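Cusi Arm Build Guide
Section 7: Checking the wrist camera in the simulator
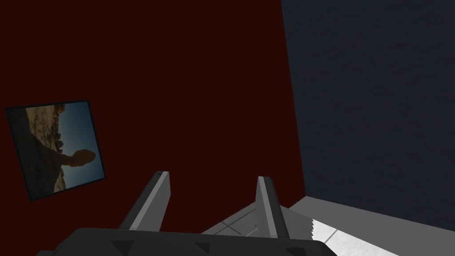
7.1 Before you start

Complete Section 6 first. The gripper must open and close from the command panel without error messages. The physical arm stays unpowered for all of Section 7.

You will need:
The Ganden simulator, installed and able to load the Prirnmont room
The arm description file saved at the end of Section 6
The camera mount offsets you measured on the bench, in millimeters

CAUTION: Switch off the motor supply at the wall before connecting the control board to the computer. Ganden sends joint commands to any board it finds on the bus, including a real one.

7.2 Load the room and the arm

1. Start Ganden and open the Prirnmont room. The room has a maroon wall, a blue-gray wall and one framed picture of a desert rock formation.

2. Import the arm description file. If the import stops at the wrist joint, the camera link has no parent. Return to step 6.4.

3. Set the stream port to 2846. Builders on the Sevcombe workshop network must use this port. At home, any free port will do.

4. Open the wrist view in its own window.

5. Send the open command to the gripper. Both fingers should stand apart with nothing between them.

7.3 Check the camera roll

The wrist camera turns with the wrist, so a level view is not expected in every pose. In the view at the start of this section, the corner between the two walls leans and the horizon inside the framed picture runs nearly vertically. Use the gripper as the reference for mounting errors, and leave the walls out of it.

6. Confirm that the palm lies along the bottom of the view and that both fingers point upward.

7. If the fingers enter from the side or the top, the roll value is off by a quarter or half turn. Correct it in the camera link and reload the arm.

8. Rotate the wrist joint by 15 degrees. The room should turn in the view while the fingers hold their position. If the fingers move as well, the camera is attached to the forearm link. Move it to the hand link and repeat from step 6.

NOTE: A slight tilt of the fingers is acceptable. Do not try to remove it by editing the finger meshes.

7.4 Check the clearance

9. Close the gripper slowly. The fingers must remain in view over the full travel.

10. If the palm fills more than half of the view, increase the forward offset by 2 mm and reload. Repeat as needed, then transfer the final offset to the printed bracket.

11. Save the arm description file under a new name. Keep the Section 6 version.

7.5 Lighting

The default light in Prirnmont is dim and leaves both walls in shadow. Leave it at the default for this section. Exposure is set on the real camera in Section 9, and values tuned in the simulator do not carry over.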